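December 10, 2024
Toy and tableware table, notes for me and Vinh Đặng

Really pleased with the set for the Rurow play table! The white top makes every colour sing, and lavender under pink is my favourite pairing so far. The plush sits on the plate as if it were being served for tea.

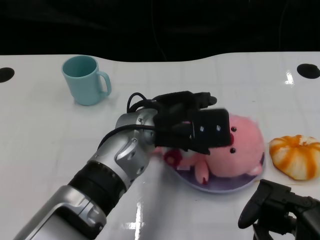 Colours

Teal mug stays. Mahfuz Weerasinghe wanted a red one, but the teal is lovely next to the pink and I'm not budging. Vinh calls the plush a pig, I say beaver (look at the teeth). 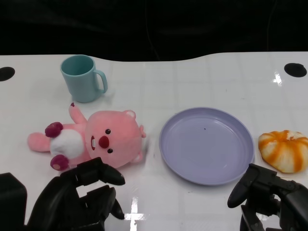 Mug and plush, handle to the right.

Glare is the one nuisance. The top is so shiny that the lamps come straight back at you. Try the left lamp lower, dimmer at 89, and see if the orange calms down.

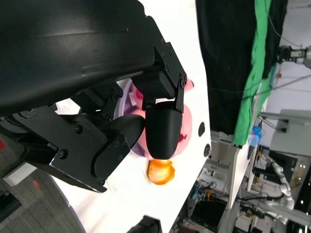 I'd also like a second go at the lavender, a shade deeper, before we order the Ullo set in March. 23 pieces in that one, so worth getting right. Matte if they do it, same as the mug.

Also want to try the cup on its side. It gives a much nicer shape than standing up, and the pale inside shows.
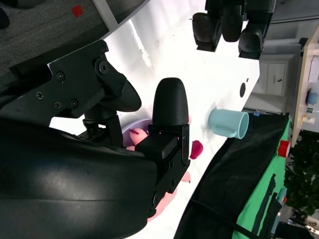
To do

Ask Esto about matte table film, 200 cm roll
Swatches to Mahfuz
Wipe down the top
Settle pig or beaver with Vinh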